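How to Track Down a Gripper That Drops Clothes Halfway Through the Lift

This guide covers one fault on two-arm laundry cells: the gripper closes on a garment, the arm starts up, and the garment slides out before it clears the basket. The arm then carries on with nothing in its fingers, and the other arm reaches for cloth that isn't there. On our Herkell cell this stopped a long run at cycle 393, and it took us most of a day to find the cause. Following the steps in this order should save you some of that.

What you need

- A set of hex keys and a small torque driver
- Lint-free wipes and isopropyl alcohol
- A spare pair of finger pads
- A heavy garment that has failed before (a hooded sweatshirt is good)
- The gripper log from the failed cycle

Before you touch anything

Press the emergency stop and wait for both arms to settle. Don't rely on a software pause. In a pause the joints are still powered, and a gripper that is waiting for a command can close on your hand. If a garment is still held, support it from below and release the fingers from the hand controller, then stop the cell again. Keep your head out of the space between the arms the whole time. If your arms sag when the brakes go on, stop here and fix that first -- it is a different fault and a more serious one.

Step 1. Read the log

Open the gripper log and look at the finger width during the lift. There are three patterns worth knowing.

If the width stays steady and then falls to fully closed, the cloth slipped out. Go to Step 2.

If the width grows slowly during the lift, the fingers are being pushed apart. Go to Step 3.

If the width readings stop or freeze, suspect the cable. Go to Step 4.

Ours showed the second pattern, but we had already decided it was slipping and spent two hours on the pads. Read the log first.

Step 2. Clean and check the finger pads

Lint packs into the gripping faces and turns them slick. Wipe both fingers with alcohol and let them dry. Run a fingernail along each face. If you can't feel the texture any more, replace the pads as a pair. A new pad facing a worn one will pinch at an angle.

Step 3. Check the bracket

Take hold of one finger with the cell stopped and try to rock it. There should be no play. If it moves, find out whether the screws are loose or the bracket itself is flexing. Printed brackets can crack at the screw holes, and the crack closes up when there is no load on it, so remove the bracket and bend it gently under a bright light. That was our fault. The crack was short enough that we had missed it twice with the bracket in place.

Fit the new bracket and tighten the screws a little at a time, in a cross pattern. Rerun the finger zero routine afterward. If you skip it, the controller will keep using the old closing position and the grip will be weak.

Step 4. Check the cable

Follow the gripper cable from the plug back along the arm. Look for a tight bend at the wrist or a place where it rubs. Unplug it, check the pins, and push it back in until it seats. Then turn the wrist joint through its full range in slow mode and watch the live reading. Any dropout means the cable gets replaced. Taping it down may hide the fault for a week or so.

Step 5. Test with the heavy garment

Set the lift speed to a quarter of normal and stand outside the marked area. Lift the garment, hold it for a slow count of ten, and lower it. Do this with each arm. Then repeat at full speed. Grab it by a thick part first, then by a hem or a waistband, where the thickness changes and a weak grip shows up.
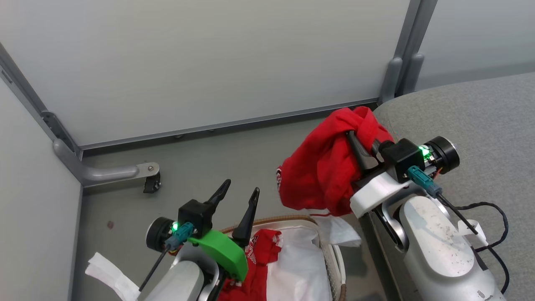

Red clothing in the grip, laundry basket below.
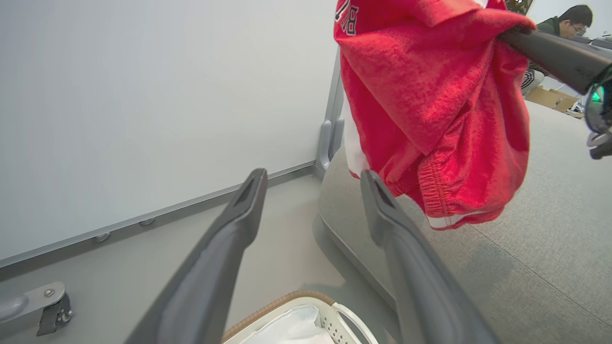
Can I just raise the grip force instead?

You can, and it may get you to the end of a shift, but a cracked bracket will fail sooner under the extra load. Put the force back to its normal setting before you start testing, or you won't know what you fixed.

Related guides

Replacing finger pads on the Prelitum gripper
Chowdary controller: what the stop codes mean
Cable routing for two-arm cells
Samach brake test, monthly checklist
Running the finger zero routine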